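minula-fold-faults / README

Status: partial, still adding. Ask Yurani Bermúdez before you reuse any of it.

What's in here
Episodes from the Minula cloth folding runs where the right hand faulted or the operator hit stop. Only the bad ones. Good runs are in the Derier set, don't mix them, the labels dont match.

200 episodes, 11 with an e-stop. Head camera plus joint logs for both hands.

The fault
Fault code 2031 – finger current over limit, right hand. Driver is supposed to drop torque and open. On firmware before the April patch it drops torque and then re-enables by itself after 5 seconds, fingers close again to the last command. Pinch hazard. Güven Dağdelen found it with his glove in there, no injury.

Until you are on the patched version:
- nobody reaches over the table with drives live
- e-stop in hand, not on the shelf
- after a 2031, power cycle. Do not just clear it

Known problems with the data
- joint log timestamps run behind video in the Nogueira episodes, offset is in sync.txt
- "dropped" and "never gripped" were used for the same thing by different labelers
- dark cloth on the white table, depth is mostly holes. Use color only
- glare near the duct tape patch breaks the table mask

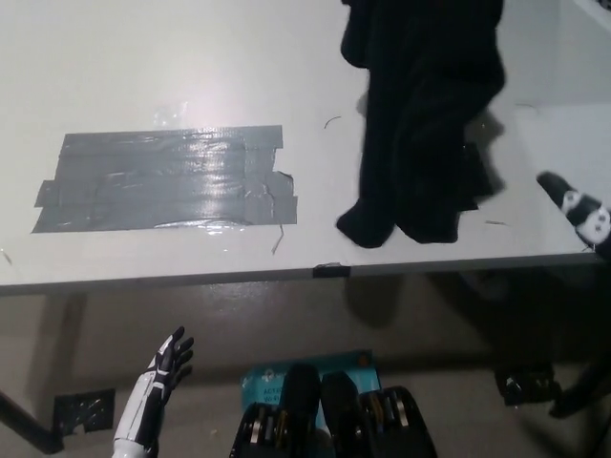 Mask fix is in tools/, set the threshold by hand per session, the default is way to low. Left hand logs are fine as far as we know, not checked agianst video yet.

Contact
Irkar bench list, put 2031 in the subject.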